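Trotholm Kitchen Trial – Equipment Gallery

Home / Projects / Trotholm / Gallery

Last updated: March

Notes to accompany the equipment plan for the Trotholm kitchen trial. The page sets out what we expect to buy, what we expect to hire and what we have decided to leave until the next budget round. Task pictures are added as they are cleared. Prices are in the separate costing sheet and are quoted without VAT unless marked.

Scope

The trial covers light domestic kitchen work: moving dry goods between counter and shelf, opening and closing lidded containers, wiping down, and setting items out ready for cooking. No task involves a lit burner. Knives are also excluded, as including them would change the insurance category and the guarding requirement.

Tasks are first carried out by hand, to fix the reach, grip and clearance figures. The equipment specification is written from those figures and goes to suppliers afterwards. On the Hullov job the order was reversed, and the arms we bought could not clear the wall cupboards.

Arms

Two suppliers were asked to quote, Zinell and Tijani. Both offer a two-arm package on a single base. The Zinell package includes the controller and one year of support. Tijani lists the controller as a separate line, and the support contract starts from the date of delivery, so any delay in fitting out the room comes off the covered period.

Payload was not the deciding factor. A full container of cereal or rice is well within the rating of either arm. Reach at the back of a counter matters more, particularly in corners, where the elbow has to stay clear of walls on two sides. Both suppliers have been asked for a reach envelope drawn at counter height. The standard drawing is taken at the shoulder and is of little use to us.

Grippers

The budget allows for 2 parallel grippers and 2 sets of soft fingertips per station. Fingertips are treated as consumables. Smooth plastic is the difficult case – too little force and the item slips, too much and a thin wall deforms or the lid lifts. A multi-finger hand was considered and moved to the next round, as the unit cost would have used up the whole contingency.

Items handled in pairs need a separate line in the plan. If one arm takes each item, the two must be coordinated closely enough that the items do not push each other out of the grip. This is a software licence with Zinell and is included as standard with Tijani.

Spares and consumables

Fingertips, cable ties, cable sleeve, one spare emergency stop, one spare power supply. Replacement containers are bought locally and charged to the general account. Allow around 322 for the first order, excluding carriage.

Mounting and services

The base must stand on the floor. Fixing to a domestic worktop is ruled out. Hard polished tile needs rubber feet or a plate, and the plate is the cheaper option if more than one room is to be used. Check door widths before ordering: the Zinell base is supplied assembled and the Tijani base comes in 5 sections. Power is one ordinary socket per station, on a circuit that does not also feed a kettle or other heating appliance.

Gallery: dry goods, counter tasks

Fixed reference for this group is the counter corner beside the cooktop. Objects are ordinary household items, used with their lids on. 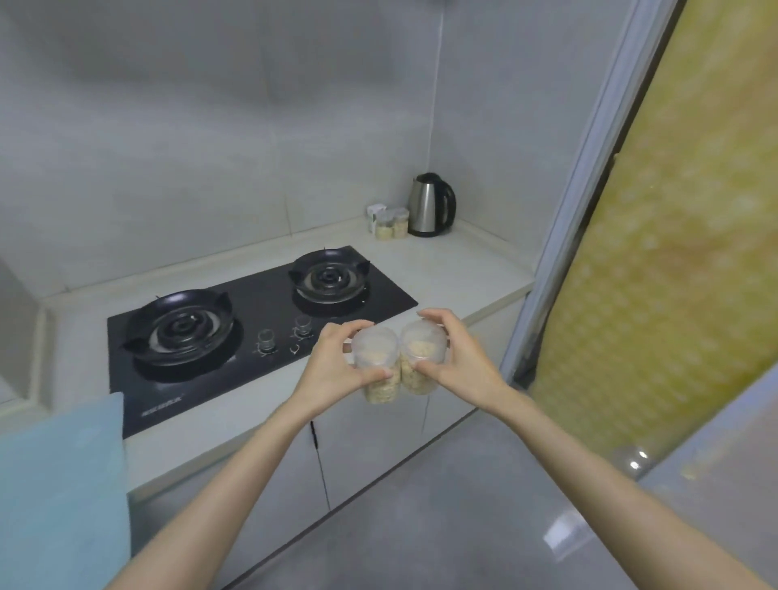 Two-handed hold, clear lidded containers side by side at the cooktop. One hand to each container.

Planning note for this group: specify fingertip width against the container as well as the lid. Where containers are held touching, there is no room for a finger on the inner faces, and the grip has to come from the top, front or outer side. Both suppliers have been sent this requirement in writing.

Related pages

Hullov – lessons from procurement
Trotholm – room survey and power
Supplier comparison: Zinell and Tijani
Costing sheet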